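Weiß, weißer, Arbeitszimmer

Als ich bei Saodah Tuhumury klingle, bin ich noch ganz zerzaust vom Zug. »Schuhe aus, Tee kommt!«, ruft sie. Seit Februar räumt sie radikal aus, und ich wollte wissen, wie sich das lebt.

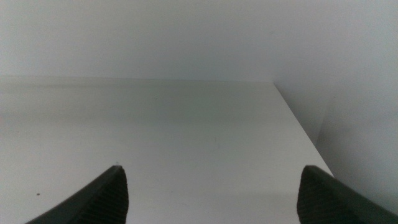

Weiße Fläche, helle Wände: So mag es die Hausherrin.

»Früher lagen hier bis zu 50 Sachen herum«, erzählt sie. »Stifte, Kabel, Post – grauenhaft!« Krümel stören sie trotzdem kaum. »Ein Fleckchen darf sein, ich wohne ja nicht im Katalog.«

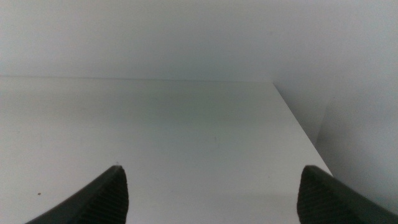
Was bleiben darf

Ein blauer Becher zum Beispiel. Gekauft hat sie ihn bei Madari, mit ihrer Freundin Ludivine Moulin, und die wollte ihn ihr sofort wieder ausreden (zu knallig!).

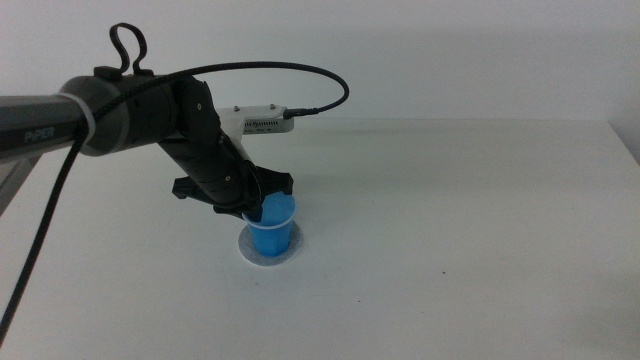
»Ludivine hätte alles in Grau genommen«, lacht sie, »aber etwas Farbe brauche ich morgens einfach.« Den alten Schreibtisch hat sie nach Zoltmont verschenkt, 264 Bücher gleich mit. Vermisst sie was? »Den Atlas. Den hole ich mir zurück.«

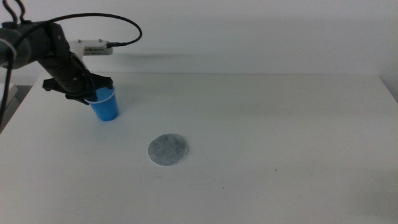 Blauer Becher, runder grauer Pad und viel freier Tisch.

Als Nächstes ist der Keller dran.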